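The Slow Return of the Shared Desk

In Burkville the old seed office was empty for many years. Now it opens at 8 every morning, and people who used to work at their kitchen tables come with a bag and a lunch box. They pay by the day and sit where they like.

Lorna Quiambao, a translator, was one of the first members. She told me that at home she was always working and never finished. "I answered mail while the rice was cooking," she said. "My husband asked me when is my office closed, and I did not have an answer."

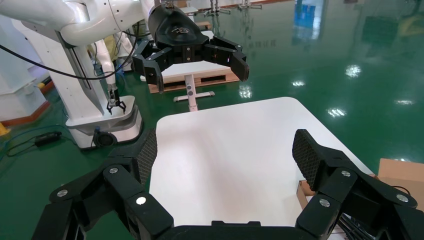 A white tabletop with rounded corners, and a cardboard box to its right.

The rule of the house is that each person clears the desk before going home. Some members do not love this rule. Malachy Coughlan, who draws maps for walking clubs, would prefer to leave his papers open until December, when his big job ends. He pays extra for a cupboard and still complains about it, in a friendly way.

Small things make the most trouble. Members have argued over the window, the radio, and a loud keyboard that was finally taken home.

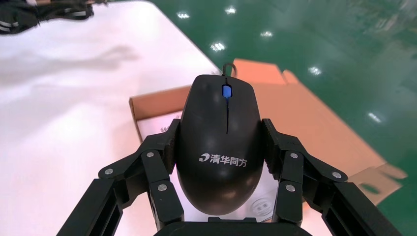 What the Town Gets

Burkville has 536 houses and one bakery. Fionnuala Heffernan, who owns the bakery, says her lunch sales are better on the days when the office is full. She began to make a lentil soup only for these customers. In Susbridge, the next town, a similar place closed after 7 months, and people there still discuss the reason. The rent was high, but I heard also that the heating was bad.

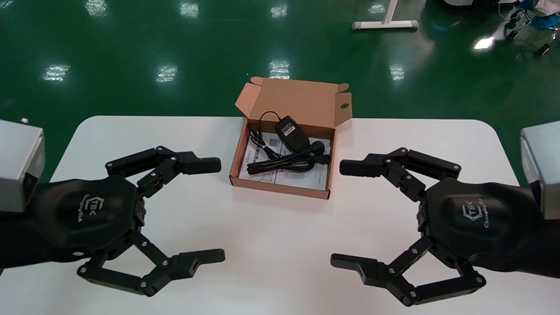
Does a person need to be a member for a long time?

Most people come first for a single day and decide later. A monthly place can be stopped at the end of any month, and the key must be given back at the front desk.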